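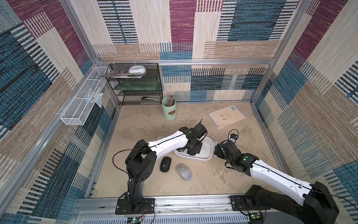
Wire shelving, a pencil cup and a plain white tray, set against patchwork in magenta, teal, cream and tan.

The mouse drawer

Most houses have one. It might be the second drawer of the desk, or a shoebox on top of the wardrobe, and in it are the computer mice that came with something, replaced something or stopped working on a Saturday and were put away to be looked at later. Mine was a biscuit tin. By July the lid no longer closed.

A mouse is an awkward thing to store. It doesn't stack and it rolls off anything sloped. The wireless ones get separated from their receivers, and the ones with cords tie themselves to whatever is next to them. They are also just good enough to keep. Few people feel right putting a mouse in the bin when it might only need a battery.

The Zesurham repair morning, held in the hall behind the library, put out a box for unwanted mice last winter and had 123 of them by closing time. A good share worked perfectly well once they had been wiped down and given a fresh battery. The rest went off with the e-waste.

What the repair people suggest for home is a tray. It should be wide, shallow and a pale colour, with nothing dividing it up. A black mouse in a black drawer disappears, and so does its receiver. Against white you can see the lot.

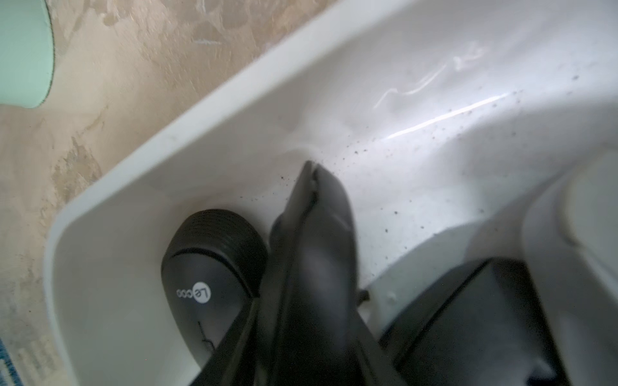 Photo: Nunora

Before anything goes into the tray, it pays to clear a patch of desk and get every mouse out in one go, including the one in the laptop bag and the one in the kitchen drawer. Turn each over. Take the batteries out and check the contacts for white or green crust, which can often be cleaned off with a cotton bud and a little vinegar. Look for the receiver while the cover is off, as many models have a slot for it in there. If there's no receiver and no Bluetooth, the mouse is finished, however nice it looks.

Then plug in, or pair, and try each one for a minute on an actual document. Left button, right button, wheel. The wheel is usually what goes first. A mouse that scrolls up when you ask it to scroll down isn't worth a place in anyone's tray.

I kept three. One is the everyday mouse, one is for travelling, and one has a cord, for the morning when the other two are flat. The rest I dropped off at the repair hall in a paper bag, with a strip of masking tape on each to say what was wrong with it. 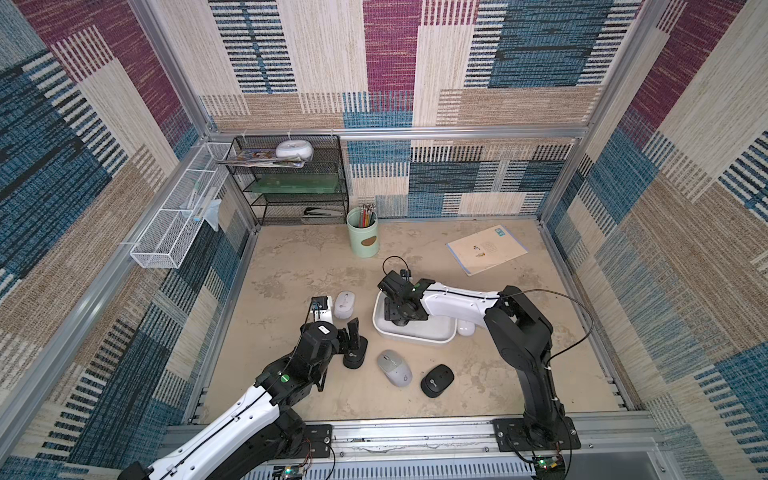 The other half of the job is deciding what else lives with them. The temptation, once there's a tray on the desk, is to use it for everything, and within a week it holds receipts and a hair tie. Pencils belong in a cup. Papers can go in a folder laid flat or stood against the wall. A small wire shelf takes the stapler and the books, and a wire basket hung beside it gets the tissues off the desk altogether.

Gashi, the second-hand office shop on Brudura Street, sells trays of this kind from a bin by the door, most of them out of old kitchens and clinics. I paid 2 dollars for mine. New ones cost more and do the same work, although the second-hand kind tend to carry a few marks that won't scrub out. Rounded corners are worth looking for. Square ones collect pencil shavings and crumbs, and you end up going after them with a skewer.

Size matters less than you'd think. A tray that holds a handful of mice without piling them too deep is big enough for a household, and one that's bigger will only fill. Mine sits on the lower shelf, long side out — close enough to reach from the chair. The biscuit tin has gone back to biscuits. 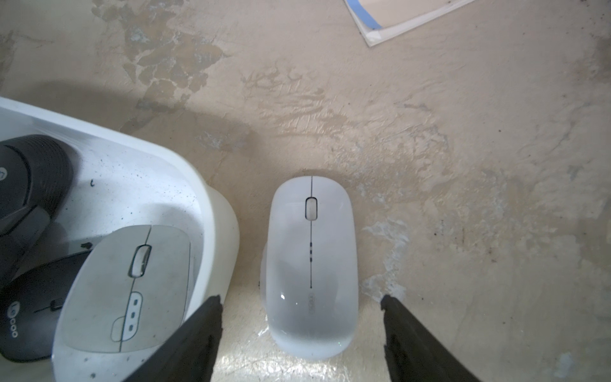
Should the batteries stay in a spare mouse?

Take them out if it won't be used for a month or more. Batteries left sitting can leak, and the damage to the contacts is the usual reason a spare won't start when it's needed. Keep them in their packet near the tray, and leave the receiver in its slot inside the mouse.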